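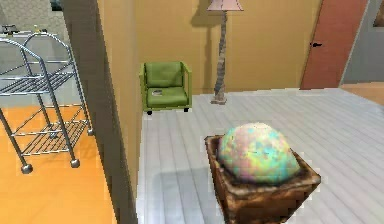 Wire cart on the orange floor, next room over.

Glue notebook, 7/2/18

Hide glue again! I soaked 100 grams of the Osico granules in cold water last night and they'd swelled up beautifully by morning, like a bowl of wet gravel (which smelled, let's be fair, like a barn). Warmed it in the double boiler and kept it under 145 F the whole way. The last pot got away from me and went thin and stringy, so I babysat this one with the thermometer in my hand.

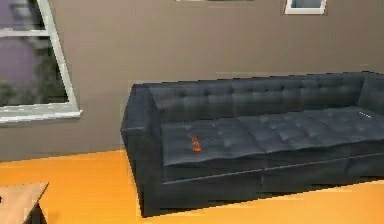 First test was plain rub joints on maple offcuts, no clamps. I planed the edges, brushed both faces, slid them together until they grabbed and then kept my hands off. Open time was 54 seconds before the skin started to drag. I'd love more than that for the chair job, and Jhair Villca keeps telling me to try a pinch of urea – he swears by it for the Flores chairs, which have a million little spindles and no mercy.
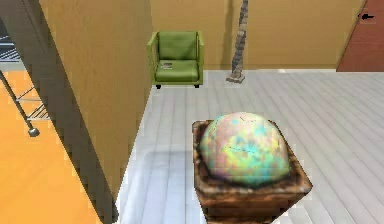 Batch 2, with urea

Same granules, same water, plus urea at five percent of the dry weight. It stayed runny a lot longer, 85 seconds on the same maple, and it brushed on like warm syrup. It did take forever to firm up though, and one joint crept when I picked it up too soon (my fault, I got excited).

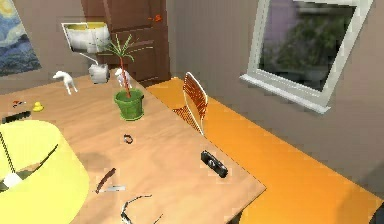

Both sets need to sit overnight before I break anything. I want to see wood fibers torn out on both faces, and if the urea joints let go clean I'll cut the dose in half. Leftover glue is in the fridge in the jar marked 417 – please don't toss it, Jhair! Still need to order more granules and a new brush, the old one is shedding into everything.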